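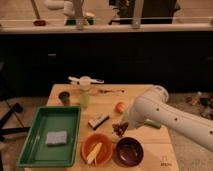
A wooden table with a green tray and small household objects

Tisungate is an inland province in the north of the country, bordered by the province of Pruldale to the south and by the Beloto Mountains to the west. It is the second largest province by area and the least densely populated. The capital and only city is Ngô, on the east bank of the river of the same name. Most residents live in or near the river valley, and large parts of the northern plateau have no permanent settlements.

Geography

The province has three natural regions. The Ngô Valley runs north to south through the center and holds nearly all of the farmland. The valley floor is flat, with deep, dark soils left by flooding, and is 30 miles across at its widest point, just below the capital.

West of the valley the land rises through foothills to the Beloto Mountains. The lower slopes are covered with beech and fir, and the upper slopes with grass and bare rock. Several passes cross the range, but only the Carrow Pass has a paved road. It is usually closed by snow from December until March.

The northern plateau makes up more than half of the province. It is a high, windy area of thin soils, peat bogs and shallow lakes. The largest lake, Upper Senn, has no outlet and becomes slightly salty in dry years.

Climate

Winters are long and cold throughout the province. The valley has a frost-free season of 150 days in most years, while the plateau can have frost in any month. Rain falls mainly in early summer. The mountains block much of the moisture coming from the west, and the eastern side of the valley depends on irrigation for vegetables and fruit.

Spring flooding was common along the lower river until the Hadden Dam was finished. Smaller floods still occur on the side streams when the snow melts quickly.

History

The valley was settled by farmers moving north from Pruldale, who cleared the woods along the river and built the first mill at Ngô. The plateau was used by herding families, who brought sheep up from the foothills in summer and returned in the fall. Stone shelters from this period can still be found near Upper Senn.

For a long time Tisungate was governed as a district of Pruldale. Disputes over water rights and road taxes led to a separate assembly, and the district became a province in its own right soon afterward. The boundary between the two provinces was drawn along the Mellin Creek, although the creek has since changed course in several places. Two farming villages on the present south bank remain part of Tisungate for this reason.

In "Valley and Plateau," the historian Diane Carrier argues that the railroad did more to shape the province than the change in government. The line reached Ngô from the south and was never extended. Towns along the tracks grew, and older market villages on the west bank lost most of their trade.

Economy

Farming is the main source of income. Barley, potatoes and sugar beets are grown in the valley, and plums and apples on the eastern slopes. Sheep are raised in the foothills. The plateau has some peat cutting, but output has fallen and two of the larger cutting areas are now protected.

Ngô has a sugar refinery, a woolen mill and several food packing plants. The timber industry is based in the foothill town of Garrish, where logs are sawn before being shipped south by rail.

Transportation

The main highway follows the river for 90 miles from the Pruldale border to the edge of the plateau, where it becomes a gravel road. Passenger trains run between Ngô and the south every day. There is a small airport outside the capital. The river is not deep enough for freight traffic above the Hadden Dam.

Government

The provincial assembly meets in Ngô and is elected every four years. Below it are six counties, five in the valley and foothills and one covering the whole plateau. The plateau county has 382 registered voters and shares its administrative offices with neighboring Garrish County.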